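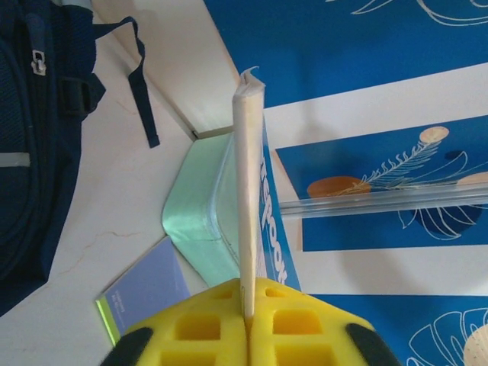 Caderno da oficina, 1 de fevereiro
Escreve: Kohei Minami
Assunto: fitas que escorregam nas fivelas, linha nova, tensão da máquina

Começo pela questão das fitas, que ficou aberta em janeiro. Recebemos várias mochilas com a mesma queixa: a pessoa aperta a alça, caminha um pouco e a alça já está comprida outra vez. No balcão escrevemos quase sempre «fivela gasta» na ficha, e eu penso que esta palavra nos enganou. Troquei fivelas que estavam boas e a fita continuou a escorregar na fivela nova.

Fiz então uma prova simples. Pendurei o saco de areia pequeno na ponta de cada fita, passei a fita pela mesma fivela de ajuste e deixei a fivela presa no gancho da parede. Fiz uma marca com giz à saída da fivela. Depois bati levemente no saco com a mão, para imitar o passo, e medi quanto a marca tinha andado. Não é uma medida científica, mas a mão foi sempre a minha e o saco foi sempre o mesmo.

Resultados, como os escrevi na altura:

Fita de polipropileno, a do rolo antigo: a marca andou 3 mm. Aceitável.
Fita de nylon do rolo Zurkero, tal como vem: escorregou até ao fim. O saco caiu no chão.
A mesma fita Zurkero, depois de lavada com água morna e sabão e bem seca: 2 mm.
Fita de poliéster que tirámos de uma mochila Trekex velha: não andou nada que eu pudesse ver.

A diferença entre a segunda linha e a terceira surpreendeu-me. A fita Zurkero tem ao toque uma coisa lisa, quase de cera, e depois da lavagem essa sensação desaparece. Suponho que é um acabamento que a fábrica aplica para o tear ou para o enrolamento, mas não o sei com certeza e vou perguntar ao fornecedor. Entretanto proponho que lavemos a fita antes de a coser. Um metro de cada vez é pouco prático; melhor cortar para a semana inteira, lavar tudo junto no balde azul e pendurar de noite. Não passar a ferro. Experimentei num pedaço e a borda ficou ondulada.

Outra observação sobre a mesma queixa: a direção em que a fita entra na fivela. Em duas reparações antigas, feitas por mim, a fita entrava por baixo da barra e devia entrar por cima. Fica segura enquanto se puxa devagar e solta-se com o movimento. É um erro fácil de fazer quando a mochila está virada do avesso em cima da mesa. A partir de agora faço a passagem com a mochila direita, com as costas para mim, e só depois coso a ponta.

Linha

Chegou a linha Medero. Pedimos a mesma grossura de sempre, mas o cone vem enrolado no sentido contrário ao da linha anterior e a linha parece mais torcida. Na costura direita não se nota. No remate em caixa com cruz, que usamos na base das alças, ela faz pequenos laços do lado de baixo quando a agulha muda de direção. Perdi com isto a maior parte da manhã.

O que tentei, por ordem:
Agulha nova, do mesmo tamanho. Igual.
Agulha um tamanho acima. Menos laços, mas os furos ficam visíveis no tecido fino, e no forro não gosto.
Tensão de cima mais apertada. Os laços desaparecem e a linha começa a partir no terceiro lado do quadrado.
Tensão de cima como estava e a de baixo um pouco mais solta. Melhorou bastante.
O mesmo, e ainda o cone pousado dentro de um frasco largo, atrás da máquina, para a linha sair sem saltos. Com isto ficou bem.

Deixei a Maruyama com esta última regulação e fiz uma marca a lápis no botão. Peço a quem precisar de outra tensão que volte à marca no fim do trabalho. Na semana passada encontrei a máquina regulada para ganga e cosi meia alça antes de perceber — tive de descoser tudo, e o tecido não perdoa muito os furos duplos.

Ainda sobre a Maruyama: o calcador levanta com um pequeno atraso quando a máquina está fria. Pus duas gotas de óleo no eixo e limpei o cotão à volta dos dentes. Estava muito cotão. O atraso diminuiu mas continua lá, e penso que a mola está cansada. Não é urgente.

Ficha 3390

É a mochila de escola com o fecho principal que abre atrás do cursor. O cliente pediu fecho novo. Antes de descoser o fecho todo, experimentei apertar o cursor com o alicate pequeno, dos dois lados, muito pouco de cada vez. O fecho passou a fechar vazio e cheio, e também com os livros pesados da estante. Telefonei ao cliente e expliquei-lhe que isto pode durar um ano ou pode durar um mês, porque os cursores gastam-se por dentro e o alicate só disfarça o desgaste. Ele preferiu esperar. Guardei um cursor do mesmo tamanho num saquinho com o número da ficha, na gaveta do meio.

Na mesma mochila, a ponta da alça estava desfiada. Cortei a direito, queimei a borda com o isqueiro e dobrei-a em duas voltas para não sair da fivela. Aqui tenho uma dúvida de método que gostava de discutir com os colegas. Quando queimamos a borda, fica um cordão duro que arranha a mão, e algumas fitas ficam com esse cordão mais largo que a própria fita e já não passam na fivela. Eu achato o cordão com as costas da colher enquanto está mole. Sei que outros preferem a lâmina quente. A lâmina dá um corte mais limpo, mas cheira muito e temos de abrir a janela, o que em janeiro ninguém quis fazer.

Cola

Uma tentativa que não correu bem e que escrevo para não repetir. Quis reforçar o fundo de um saco de desporto com um remendo colado antes de coser, para o tecido não fugir debaixo do calcador. A cola de contacto segurou muito bem, mas a agulha sujou-se em poucos pontos e depois começou a saltar. Limpei com álcool, cosi mais um pouco, sujou-se outra vez. Acabei à mão. Da próxima vez uso a fita adesiva estreita, só na margem, por fora da linha da costura, ou então simplesmente molas. As molas de escritório servem, as de roupa apertam pouco.

Para fazer

Perguntar à Zurkero pelo acabamento da fita e se existe sem ele.
Repetir a prova do saco de areia com a fita molhada. Uma mochila apanha chuva e eu só experimentei em seco.
Corrigir as fichas onde escrevemos «fivela gasta» sem ter experimentado outra fita.
Comprar agulhas; resta uma caixa aberta.
Procurar a mola do calcador. O desenho das peças está na pasta verde, mas falta a página das molas, e talvez esteja dentro do manual antigo.

A fita lavada hoje está pendurada junto ao radiador. Por favor não cortar antes de estar completamente seca, porque encolheu um pouco na prova e ainda não medi quanto.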